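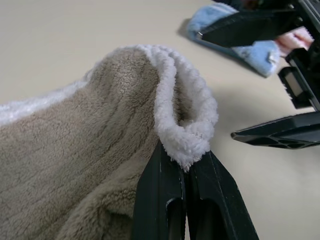

Two-arm folding cell dropping sherpa blankets, no fault logged

Tóthfold_Marge
Hello everyone, long post, so get yourself a coffee. We run a two-arm folding cell on a Grurnard controller, mostly towels and throws. Towels have been lovely. Then we moved on to the taupe fleece blankets with the white sherpa lining, and we've had a week of grief. The arm takes the sherpa edge between its fingertips, lifts it, and partway through the fold the edge slides out. The controller still believes it has hold of the blanket! So it carries on, the second arm comes over to do its half, and the other day it closed on the first arm's finger. No fault, no stop, just a crunch. I've started finding white fibers in the finger pads too. We got through 267 blankets of a 300 batch before I pulled the plug. Any ideas very welcome.

beltandbraces
Oh, I feel for you, we had the same trouble with bath mats. Your fingers are closing on pile and the pile is squashy, so the gap sensor reads "something's there" even when it's only a tuft. Have the arm take a deeper bite, so you've got the backing cloth between the tips and more than the fluff. And do clean those tips between batches.

Borislav Živković
I would respectfully disagree with starting there, my friend. A deeper bite is a good idea and may well cure the dropping, but the dropping is the small problem. The big one is that two arms were allowed into the same space at the same time. A blanket on the floor costs you a minute. Please sort out the shared zone before you touch the grip settings, and keep the cell at low speed with the guard door shut while you do it.

beltandbraces
Fair enough on the order of things, though if the blanket hadn't slipped they'd never have met. The handoff works fine on towels, she said so herself.

Borislav Živković
It works on towels until one slips. Marge, is the second arm waiting for a position from the first, or only for a timer?

Tóthfold_Marge
Well, this is embarrassing. I went and looked and it's a timer, 2 seconds, left over from when the Beveo people set us up for hand towels. The blankets are so much bulkier that the first arm is still in the middle when the time runs out.

quiltqueen_dustmont
Jumping in from Dustmont, hi! We handle sherpa all day long and I'd add one thing to all this good advice. Look at the edge itself. If the lining has loose fibers hanging off it, the fingers will pull on those and you get a grip that feels fine and then lets go. We trim ours before they go in. It's dull work but it did cut down our drops.

beltandbraces
Not sure I'd want to trim 300 of them by hand, but each to their own :)

Tóthfold_Marge
Thank you all so much, truly. I've swapped the timer for a proper "arm one clear" signal and set up the shared zone so only one arm can hold it at a time. I ran it slow with no blanket first, then with one of the old sample throws. The second arm waited like it should. The finger that got hit has a small bend in it, so I've ordered a pair. Grip depth is next on my list, and I'll try trimming on a handful to compare.

Borislav Živković
Very good. Please check the wrist on that arm also, before you go back to full speed. A bent finger often means the zero position has moved a little.

Tóthfold_Marge
Will do, first thing tomorrow, and I'll post what I find.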